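Repair Workshop in Mernstead Opens Again With New Work Places

February 20, 2020
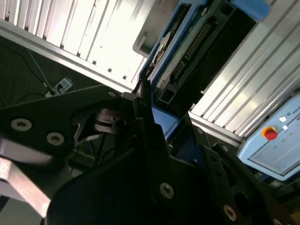

Grooved aluminum profiles at the Stokgate workshop, with a blue-framed electronic device between them.

The public repair workshop on Stokgate is open again after the renovation which started in September. The old benches were taken out, and the new work places are built from aluminum profiles with grooves. Parts can be moved along the grooves and fixed again with screws, so the height of a shelf or a lamp can be changed in a few minutes.

The workshop has now 30 work places on a floor of about 370 square meters. Before the renovation there was the same floor, but a big part of it was used for storage and visitors often had to wait in the corridor until a bench was free. The storage has moved to the cellar of the same building.

Shiela Galang, who leads the workshop, explained that the choice of material was discussed for a long time. The wooden benches were liked by many of the regular visitors, but they had become uneven and two of them could not be repaired any more. "With the profiles we can change one piece and leave the rest as it is," she said. "I was not sure if people would like it, because it looks a little cold. Until now I heard only one complaint, and it was about the chairs."

The profiles were cut and delivered by Testura. The mounting was done by the workshop's own staff together with students from the technical course at Maglaya. Benoît Hamel, who teaches the course, said that his students needed more time than planned for the first bench, and much less for the others. A drawing with all the lengths hangs next to the entrance for everybody who wants to build a similar bench at home.

Last year 2,076 objects were brought to the workshop, most of them small household devices, radios and lamps. The group for electronics is still the largest one. It meets now in the back part of the room, where the light is better and where there are more sockets. Sewing and bicycle repair stay near the street door.

The workshop is open in the afternoon from two until seven. The use of the tools is free, and spare parts must be paid by the visitor. Who wants to repair something larger than a microwave oven is asked to call before coming. An introduction to soldering for beginners will be offered every month, and the list for the first evening is at the desk.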